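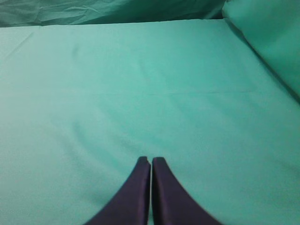 # 第一次办快棋赛，83人报名，编排和场地怎么弄？求有经验的

**Valdir Brandão** 发表于2022年1月30日

先说情况。我们俱乐部平时就是周末下下棋，没办过对外的比赛，顶多内部循环一下，十来个人，拿张纸画个表就完了。今年想六月搞个一天的快棋赛，国际象棋，业余的，不报等级分。群里发了个接龙，想着能来三四十就不错，结果现在83个。还没截止。有点慌。

场地是Vitier文化馆二楼那个大厅，给我们一整天，早上开门到晚上关门，桌子椅子他们有，长条桌，桌面坑坑洼洼的，得自己铺布。棋钟不够，手里有一批Sendow的电子钟，剩下的想跟隔壁俱乐部借，对方口头答应了。棋子棋盘够。

想打6轮瑞士制，报名费每人50。问题一堆，想到哪写到哪：

- 单数怎么办，每轮都有人轮空？轮空算几分？会不会有人吵
- 6轮够不够分出第一？同分怎么排，我看别人写“小分”，到底算的什么
- 15分钟加10秒，一天打得完吗
- 编排软件用哪个，有人推荐Vasiliauskas，说免费的，没用过。现场要是电脑挂了怎么办
- 小孩和大人一起打行不行，最小的报名才上一年级
- 裁判要几个人，我们会规则的就两三个
- 吃喝要不要管，能不能让人在棋桌上喝饮料。上次内部赛有人把汽水带上桌，我没好意思说

桌布打算用绿的，大家顺便说说绿色行不行，我媳妇说像台球桌。

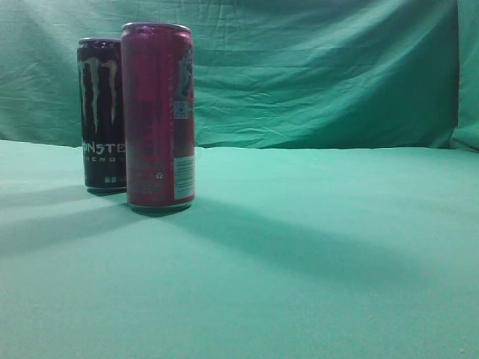 *绿布上放了两罐饮料，后面那罐黑的是Monster*

别的也欢迎提，我肯定有没想到的。谢谢各位，回复可能慢，最近年前加班。

---

## 回复

**Natanael Pacheco**

办过几届，规模跟你差不多，按你的顺序说，打字快，错字别介意。

**轮空。** 单数就是每轮一个人轮空，正常给1分，一个人整场只能轮空一次。软件会从最低分那组里挑，没轮空过的优先。吵架一般不是因为轮空，是因为没提前说。规程里写一行，开赛前再念一遍。还有个办法，找个自己人当“补位棋手”，单数他就上，双数他就下去喝茶。但是这人得脾气好，水平中等，太强了会被投诉，太弱了跟轮空没区别。我们第二届就是这么弄的，还行。另外你现在是单数，到当天不一定，肯定有人不来。别按报名表排第一轮，按签到排。签到截止时间写死，过点的从第二轮开始下，第一轮算没到。千万别心软，你等一个人，全场跟着等。

**6轮够不够。** 这个人数，6轮理论上可能出两个全胜的。业余赛和棋多，出现得不算多，但你得有准备。要么加到7轮，时间紧；要么规程写明同分看小分，不加赛。我建议后者。

小分说白了就是看你对手强不强。最常用的是对手分，把你所有对手最后的得分加起来，高的排前面。同样是5分，你碰的都是排前面的，就比一路碰弱的排前面。对手分再一样，看直胜，就是你们俩下过没有，谁赢的。再一样看胜局数。三层够用了，写进规程，顺序不能现场改。有的地方会去掉一个最低的对手分再算，防止碰到中途退赛的倒霉，你们要不要用都行，定了就写上。

**时间。** 15加10，一盘棋按60步算，一个人25分钟，两个人50分钟。这是正常长的，有那种残局磨来磨去的还要超。再加上登分、出对阵、找座位、上厕所，一轮你按一小时多一点留。6轮就是从早到晚，中午还得吃饭。文化馆晚上几点关？问清楚，是几点清场还是几点锁门，不一样的。我第一年就栽在这上面，颁奖颁到一半保安来关灯。

保险一点改成10加5，下午能早结束，颁奖从容。家长也高兴。

**软件。** Vasiliauskas我用过两次，能用，界面丑，导名单的时候注意中文名字别乱码，提前试。排出来的对阵没毛病。重点是每轮排完**马上存一份到U盘**，再打印一份带分数的排名。电脑真挂了，拿着上一轮排名表，按同分上半区对下半区，手工也能排，就是慢。所以打印机一定要有，墨盒要有备用的。对阵表打大字，贴两个地方，分开贴，要不所有人挤一堆。或者按姓名顺序再打一张，找自己名字快，按台号排的那张老人家看半天。

登分用小纸条，两个棋手都签字，赢的人交过来。口头报分一定会出错，信我。有一次白方报了黑胜，下一轮都排完了才发现，全拆了重来。

**大人小孩。** 混着打没问题，奖项分开就行。排名一个总表，另外设少年奖、女子奖、长者奖，从总表里往下摘。一年级的小朋友要注意两件事：一是会不会按钟，二是家长。家长必须在线外面，比赛开始就不许站在自家孩子背后，哪怕一句话不说。找个屋子给家长坐，没屋子就走廊摆椅子。这个比什么都重要，我处理的纠纷一多半是家长。

小孩输了哭很正常，别急着哄，给张纸巾，让他坐会儿，下一轮一般就好了。

**裁判。** 你们这人数，一个主裁，一个专门坐电脑，场上再要三个走动的。你说会规则的就两三个，不够，从隔壁俱乐部借钟的时候顺便把人也借了。开赛前一起把几条常见的过一遍：违例怎么罚、碰子走子、手机响怎么判、三次重复怎么提。不用多深，但几个人口径要一致。最怕A裁判说加时B裁判说判负。

**吃喝。** 水可以，带盖的，放地上或者椅子边上。汽水、咖啡、功能饮料不上棋桌。洒一次，一块棋钟就没了，借来的更难看。别不好意思，写进规程，开赛前念，谁都不会觉得你针对他。午饭让大家自理，附近有什么店列一张单子贴门口。别自己订盒饭，钱算不清，还有人过敏。

桌布颜色没事，绿的挺好，不反光，看棋舒服。关键是别太长，拖地会绊。还有布要固定，长条桌用夹子夹四个角，不然有人胳膊一带，整盘棋往一边跑。折痕挂一晚上差不多，或者喷点水拿手抹。 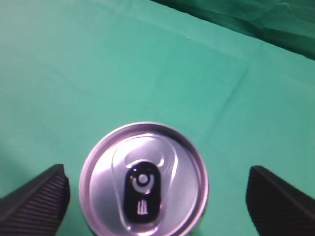 *从上面看的罐顶，绿布上有一道斜着的折痕*

折痕如果正好在棋盘底下，卷的那种软棋盘会鼓，棋子站不稳。有讲究的棋手会来找你换台子，能抹平就抹平吧。

报名费50不高，但是**先收**。接龙的人和交钱的人是两个数。收完你再订奖杯。

---

**老马跳槽**

楼上写得很全了，补几条零碎的

1. 棋钟。不同牌子不要混在一个区，调法不一样，裁判跑过去还得想半天。Sendow那批放前面几排，借的放后面，调钟的步骤打印出来贴在裁判桌上。电池！！前一天全部开机放着，看有没有自己灭的。借来的钟背后贴个小标签，不然还的时候分不清，为这个两家俱乐部红过脸，真事

2. 台号牌要立起来的，平放的让棋盘一压就看不见了。找Feton那种小打印店做，对折的卡纸就行，别做亚克力，没必要

3. 前几台留点距离，后面几轮看棋的人全围在那儿。拉根绳子

4. 厕所。先去数坑。一轮结束全场一起去，男厕排到楼梯口。我们那次后来跟一楼也打了招呼，让去楼下

5. 手机静音没用，要求关机，放包里包放椅子底下。响了怎么罚楼上说了要统一，业余赛第一次警告第二次判负，我觉的合适

6. 颁奖别从第一名开始念，念完人都走了，从后往前念。少年奖先发，小孩要回家

7. 留个记录谁退赛的。中途走的一定要跟裁判说，不然下一轮照样给他排对手，对面那个干等。开赛前这句话讲三遍都不嫌多

瑞士制轮次那个，我倒觉得7轮也行，10加5的话挤得进去。看你们场地。Natanael说的补位棋手我们也用过，那哥们一天下来下了三盘，还拿了个参与奖

---

**小区门口修鞋**

编排软件别搞那么复杂吧，用表格自己排不就行了，我们二十个人都是手排的

> **Natanael Pacheco**：二十个人可以，八十多个手排一轮半小时起，还容易重复对阵。别学。

> **小区门口修鞋**：哦 没看见人数 当我没说

---

**Valdir Brandão** 跟帖

都看了，谢谢，信息量太大，先抄到本子上。

定下来的：改10加5，轮次先按6，同分看对手分再看直胜。家长去走廊，我跟文化馆要椅子。饮料不上桌，写进规程第一条，媳妇说应该加粗。清场时间问过了，比我想的早，幸亏问了。

还没定的：补位棋手，我们这儿脾气好的都报名了，得劝一个下来。裁判还差人。

再问个小的，Vasiliauskas导名单，同名同姓的怎么办？我们有两个王磊，一个大人一个小孩。

> **老马跳槽**：名字后面加字，王磊大 王磊小，对阵表上也这么打。我们那次没加，两个人坐错台下完了一整盘

> **Natanael Pacheco**：加俱乐部或者出生年份也行，“王磊小”本人可能不乐意。登分条上也要写全，登分那个人最容易搞混。

> **Valdir Brandão**：行，加年份。小的那个刚才他妈已经来问能不能排靠窗了……

> **Natanael Pacheco**：台号按对阵走，不接受选座。也写进规程。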